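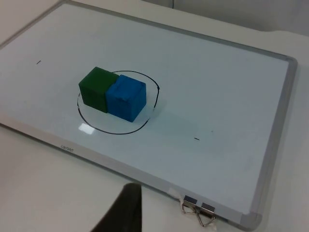
A whiteboard is more useful lying down than hanging up. Most meeting rooms fix it to a wall, and on a wall it does one job: it holds writing. Laid flat on a table it holds writing and objects together, and the two can refer to each other. A line drawn around a block says that the block belongs to a group. Move the block and the statement changes. Wipe the line and the statement is gone.

I have argued for this at Misham through two rounds of office refits, and the objections have been the same each time. The first is that software does it better. Our planning package, Grekton, will group, colour and filter anything typed into it. It will also let one person drive while the others watch. With blocks on a board, everybody at the table has the same access to the model, and a change takes as long as a hand takes to move.

The second objection is that hand-drawn lines look untidy. They do. An oval drawn in one stroke with a thin marker wobbles, and the ends seldom meet cleanly. I would still keep it over a printed mat or a magnetic ring. A printed boundary looks settled, and people place things to suit it. A wobbly one invites correction, and the whole cost of correction is a cloth and another stroke. The line has only to separate inside from outside. Accuracy beyond that is wasted effort.

Size matters more than neatness. The usual error is to draw the boundary tight around whatever is already there. A group of two blocks should have empty board left inside its line, enough for a third to be set down without redrawing. At the Sikorbridge office the zones were drawn tight in April, and a good part of each session went on wiping and redrawing them. The centre of the board should also be kept for work in progress, with labels at the margins where sleeves don't reach.

For the blocks, I favour plain foam cubes in a few strong colours. Wood slides too easily on a glossy surface and is loud when it drops. Foam dents at the edges and picks up scuffs, and neither affects its use. Colour should carry one meaning only. Once green stands for a site and also for a completed task, the board can't be read by anyone who missed the first ten words of the meeting.

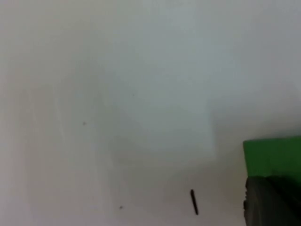
How much of the board should stay empty?

At least 50 per cent at the start of a session. Groups spread as they are discussed, and a full board pushes people to stack blocks, which hides what is underneath.

There are limits. A flat board can't be read from across a room, and I wouldn't use one with more than 7 people. It keeps no history either — a photograph at the end of each stage is the only record. The Başaran team copies the final layout into Grekton within 5 minutes of finishing, and I think that is the right division of labour: the board for deciding, the software for remembering. Reversing the two is where most of our planning time has gone.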